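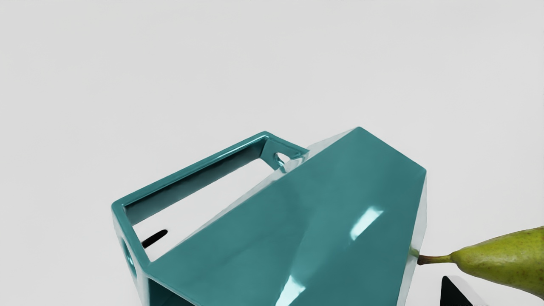 Sim-only training for handled objects — result and a question
Forum: Grasping and Manipulation

jbatista
Posted 25th August

We finished the ablation on rendered training data for handle grasps. Setup: one teal jug-like mesh, flat facets, loop handle, high-gloss material, pale plain background, distractors placed nearby (fruit, small black parts). We rendered 4,000 views and trained the grasp predictor twice, once on all of them and once on a random 2,000. Same network, same schedule, 9 seeds each.

Held-out error on handle pose was the same for both sets within seed spread. Halving the data cost us nothing we could measure. Switching the material from gloss to matte in training, with gloss kept at test, cost a lot. Most of the failures put the grasp on a bright highlight on the body instead of on the handle bar.

Has anyone seen the same with other shapes?

tzavaras_a
Yes, with mugs. Highlights on a flat facet are long and straight-edged, so at low resolution they look like a thin bar. What was your input size?

jbatista
Small. I'd have to check the config for the crop. Depth was off for both runs, colour only.

pavevlow_user
Then I don't think you can say the data size doesn't matter. One mesh is one mesh. You've shown that 2,000 views already cover the viewpoints. Add a second jug and the curve will move.

jbatista
Agreed on the mesh. The claim is limited to a single object and the write-up says so.

s_navarrete
I'd push on the other half. Matte-to-gloss is a known gap and depth input closes most of it. Colour only is a strange choice for a grasp paper.

jbatista
Rendered depth on a glossy object is perfect. Real depth on a glossy object is full of holes. Training on the first tells you little about the second, so we left it out.

s_navarrete
You can model the holes. Edivaldo Lopes has a noise script for that in the Sornside repo. Not perfect, but better than dropping the channel.

tzavaras_a
I've used that script. It's fine on curved surfaces and poor on flat facets, where the dropout should come in whole patches. For this shape I'd side with colour only.

s_navarrete
Still disagree. Run it both ways and report both.

meireles
Do you count a grasp through the handle opening as correct if the other finger lands on the body side? Our labels on Clolberg had 2,119 grasps and roughly a third were ambiguous in that way. Changing the rule moved our ranking more than any change to the network.

jbatista
We count it if the bar is between the fingers. Clearance to the body isn't checked. I can rescore with a clearance rule, the poses are all saved.

meireles
Please do. I'd want that before the material result.

jbatista
Will rescore first, then the depth run with the Sornside noise. The second mesh will have to wait until December, our render queue is full.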